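The man at Kevus swore the machine had been cleaned before it went on the shelf. My sister's husband swore the same about his van, and I have sat in that van.

He wanted 374 for it, with a guarantee from a firm called Coroden that had no telephone number. I took it home and had the cover off before my coat.
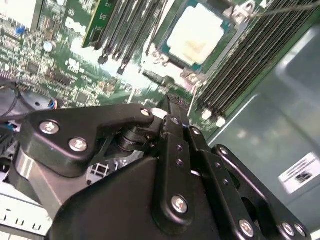 Cleaned, he'd said. I looked at the pale smears on the processor and thought about the guarantee. Then I rang the shop.

"That's normal," he said.

"Is it?"

"More than 800 sold," he said, and asked whether I'd kept the box.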